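Tinddale Parts Exchange: Frequently Asked Questions
Storage, lot numbers and returns 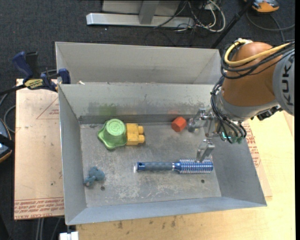
Revised April 2019. These answers apply to all accounts served from the Tinddale and Vesside depots. Accounts served from Kashindye follow the same rules except where noted.

What is a lot number?
A lot number identifies a group of items received together and stored in one location. It is printed on the receiving slip and repeated on every later invoice. It does not identify individual items. If you need item-level tracking, request it before the goods are delivered. It cannot be added once a lot has been put away.

How are storage charges calculated?
Charges are based on the number of bins assigned to the account at the close of each month. A bin that is partly filled is billed as a full bin. Bins released before the last working day of the month are not billed for that month.

What is the weight limit for a bin?
The limit is 50 pounds, including any inner packaging. Lots over the limit are split at receiving and given a suffix (A, B and so on). Each part is billed as its own bin.

Can different items share one bin?
Yes, if the account is set to mixed storage. Mixed bins are counted once at receiving and are not counted again unless a recount is ordered. Accounts set to single-item storage are counted every quarter at no charge.

How do I order a recount?
Use form 228, available from the account page. Enter the lot number and the quantity you expect. Recounts are completed within 2 working days at Tinddale. Vesside requests may take longer in November, when the annual stock check is under way.

My count and your count do not match. Which one is used?
The depot count is used for billing until the difference is settled. Send the packing list and the receiving slip together. A packing list alone is not accepted as proof of quantity.

What does status "H" mean?
The lot is on hold. Common causes are a missing slip, an unpaid invoice or a label that cannot be read. Lots on hold can be viewed online but cannot be shipped.

Are the depots heated?
Tinddale is heated. Vesside is not. Adhesives, batteries and liquids should be assigned to Tinddale only.

Why did my lot numbers change after the Grollell transfer?
Stock from the former Grollell depot was renumbered on arrival. In all, 1,841 lots were affected. Old numbers still work in the search box but will not appear on new invoices.

How do I return an empty bin?
Remove all labels and loose material. Bins supplied by the depot must go back to the depot that issued them. Kashindye does not accept returns at the front counter; use the side dock.

Can I collect a lot in person?
Yes. Place a release order first and bring the order number. Lots are not pulled from storage without one.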